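Billen Bimanual Assembly Stack – Release Inspection Checklist, Simulation Stage

Cell: gear assembly, two arms
Site: Orngate
Planner package: Etim
Controller and scene tooling: Billen
Inspection date: Wed 23 December
Result: passed with comments, two items held open

Scope

This checklist covers the software that moves the two arms in the gear assembly scene: scene loader, pose estimation, motion planner, gripper control and the run supervisor. It is filled in once per release candidate, before the candidate is allowed on the hardware cell at Prarkitz. Mechanical guarding, electrical isolation and the pendant are on a separate sheet and are not repeated.

Each item is marked OK, OK with comment, Open or N/A. An Open item in sections 1 to 3 blocks transfer to hardware. An Open item in sections 4 to 6 does not block transfer but limits the speed setting to the reduced value until closed. The list has 34 items in full; items with no change from the October release and no comment are left out of this copy.

Section 1 – Scene and model loading

1.1 Scene file hash matches the release note. OK.

1.2 All part meshes load with collision geometry attached. OK with comment. The collision hulls for the small gears are convex and therefore fill in the gaps between teeth. For free-space motion this is conservative and acceptable. For meshing it is wrong, and the planner must switch to the detailed hull before the final approach. The switch is checked under 3.4.

1.3 Table plane and table edges are present as collision objects in both arm models. OK with comment. The previous candidate carried the table in the left model only. The loader now refuses to start if the two models differ in their list of fixed objects.

1.4 Raised rail on the right side of the table included. OK. The rail is modeled as a box with a small margin. Do not reduce the margin to gain reach.

1.5 Units and gravity vector confirmed by drop test. OK. Part comes to rest on the table with no visible jitter after settling.

1.6 Random seed recorded in the run log. OK.

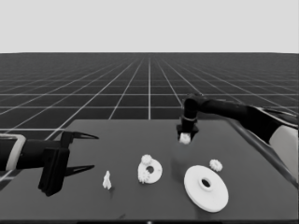

Section 2 – Arm separation and shared workspace

2.1 Minimum distance between the arms is monitored at controller rate, not planner rate. OK. Confirmed by reading timestamps from the monitor's own output. The planner-side check remains as a second layer.

2.2 Monitor covers all link pairs, including gripper fingers. OK with comment. Fingers are included as capsules. The capsule runs a little past the tapered tip, so a fingertip pointed at the other arm will trip the monitor slightly early. Leave as is.

2.3 Workspace reservation is released after a fault. Open in the first pass, OK in the second. When one arm stopped on a fault while holding a reservation over the center of the table, the other arm waited without a timeout. The supervisor now drops the reservation only after the faulted arm reports zero velocity and its brake state. A timeout alone is not accepted as evidence that the arm has stopped.

2.4 An arm holding a part has its collision model extended by that part. OK. Checked for each part type in the scene. Watch the order of events: the part must be attached to the arm model before the lift begins. In this candidate the attach call returns before the model update is complete, and the lift command waits on the update flag. Anyone changing the grasp routine should keep that wait.

2.5 Detach on release. OK with comment. On a failed release (fingers commanded open, part still reported in contact) the part stays attached in the model. Correct behavior, but the log message reads "detach skipped" with no reason code. Low priority.

2.6 Replanning while the other arm is moving. OK with comment. Etim treats the other arm's planned path as a swept volume. If that path is changed while the swept volume is in use, the plan is marked stale and discarded. Of the 11 runs in the forced-replan set, 2 ended in both arms replanning against each other until the retry limit. The supervisor then stopped both arms in a controlled way. Safe, but slow. A fixed priority between the arms would remove it, and a ticket has been opened.

Section 3 – Grasp and insertion control

3.1 Grip force limit set per part type. OK. The limit is read from the part table, and a missing entry is an error. Earlier versions fell back to a default value.

3.2 Finger position and finger force are both checked before a grasp is declared good. OK.

3.3 Loss of grip is detected during transport. OK with comment. Detection uses finger position only once the arm is moving, as the force signal is too noisy during acceleration. A part that rotates between the fingertips without slipping out will not be detected. Thin contact at the tips makes this more likely with gears than with the large disk. Pose is therefore checked again at the pre-insert point, see 4.3.

3.4 Collision hull switches from convex to detailed before the final approach. OK. Switch happens at the pre-insert point, with the arm stopped. Approach speed is capped for as long as the detailed hull is active. Try to raise the cap by editing the parameter file: the controller must reject the value and name the limit in the message. It did.

3.5 Compliance active on contact. OK. Stiffness along the insertion axis drops when the contact threshold is passed. The threshold was tested with a peg in line, a peg tilted and no hole at all. In the last case the arm must back off along its approach path. It must not search sideways.

3.6 Search pattern is bounded. OK with comment. Spiral search stops after 8 turns and reports failure. The bound is a turn count, so the distance covered depends on the pitch, and the pitch can be set by the user. The bound should also be given as a radius. Accepted for this candidate with the pitch locked.

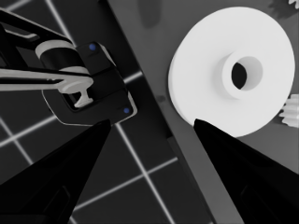 Source: Billen simulator, Orngate gear assembly scene.

3.7 Search is blocked while the other gripper is within the search radius plus margin. OK.

3.8 Stop request during insertion. OK with comment. A protective stop issued while the peg is partly inserted holds position with compliance still on. This was discussed at the October review and is kept. Holding stiff at that point would lock in any side load until the arm is recovered. The hardware sheet must carry the same rule, and the version in use at Prarkitz did not. It has been sent back for correction.

3.9 Recovery motion after a stop. OK. Recovery starts with a straight retract along the recorded approach axis, at reduced speed, with operator confirmation. Confirm that the button cannot be pressed ahead of time and queued.

Section 4 – Perception

4.1 Camera-to-arm transforms are loaded from the same calibration set as the scene. OK. Mixed sets are now rejected at start.

4.2 Part detection confidence is passed to the planner and used. OK with comment. The planner reads the value, but only to pick between candidates of the same type. It does not widen clearances when confidence is low. The design document says it does. Either the code or the document is to be changed before the next candidate.

4.3 Pose check at the pre-insert point. Open. For round parts the check compares center and tilt. For gears it must also compare rotation about the axis, and the rotation estimate is ambiguous by one tooth pitch. That ambiguity does no harm when the gear only has to mesh. It matters when the bore has a slot that must line up with a key. The estimator should use the bore feature when it is in view and report "unknown" when it is not. At present it reports the last tooth-based value in both cases, with no flag.

4.4 Behavior when a part is hidden by a finger. OK with comment. The tracker holds the last pose and starts an age counter. Planner refuses poses older than the age limit. The refusal was confirmed by covering the target for longer than the limit in a scripted run. Near the assembly, where several white parts overlap in the view, the tracker sometimes assigned the hidden gear's identity to the gear in front of it. See 4.5.

4.5 Part identity stays stable through overlap. Open. Identity swaps seen in the stacked-gear cases. No unsafe motion followed, as both gears have the same grip limit and hull, but the supervisor's step count was wrong from that point on and the run had to be ended by hand. The fix belongs in the tracker. A patch in the supervisor that ignores the swap was proposed and declined.

4.6 Low-contrast parts against light backgrounds. OK with comment. White on white gives weak edges where a gear face lies over the disk. Depth carries most of the estimate there. Do not accept this item on color input alone.
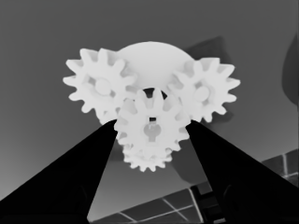
Section 5 – Supervisor, logging and operator messages

5.1 Every state change is logged with cause. OK with comment. Cause is missing for changes that come from the replay tool. Replay logs are therefore not valid as inspection evidence.

5.2 Watchdog between supervisor and controller. OK. Supervisor process killed by hand during free motion, during transport and during insertion. Controller stopped the arms in all three cases. In the insertion case it kept compliance on, as required under 3.8.

5.3 Restart after watchdog stop needs operator action. OK.

5.4 Messages state which arm is affected. OK with comment. "Left" and "right" are defined from the operator side of the table in the interface and from the base frame in the log. Where the two disagree, the log is right. Interface labels to be changed to match.

5.5 Log disk full. OK. Arms finish the current motion, then hold. No new motion is accepted.

Section 6 – Limits of the simulation evidence

6.1 List of checks that simulation cannot close. OK. The following are to be repeated on hardware at reduced speed: 2.3, 3.2, 3.3, 3.5, 3.8 and 5.2. Contact in the simulator is too clean to support a claim about force thresholds.

6.2 Friction values stated in the report. OK with comment. Values are stated, but one value is used for every part. Repeat 3.3 with friction reduced before it is taken to hardware.

6.3 Timing. OK with comment. The simulator was run slower than real time for the detailed-hull cases. Controller timing results from those runs are to be left out of the report.

Disposition

Sections 1 to 3: no open items. Transfer to Prarkitz permitted.
Section 4: items 4.3 and 4.5 open. Reduced speed setting applies to all hardware runs. Keyed gears are excluded from hardware runs until 4.3 is closed.
Sections 5 and 6: no open items.

Reinspection of section 4 is needed after any change to the tracker or the pose estimator. A change to the part table requires 1.2, 3.1 and 3.4 to be repeated – the other items may be carried over by reference.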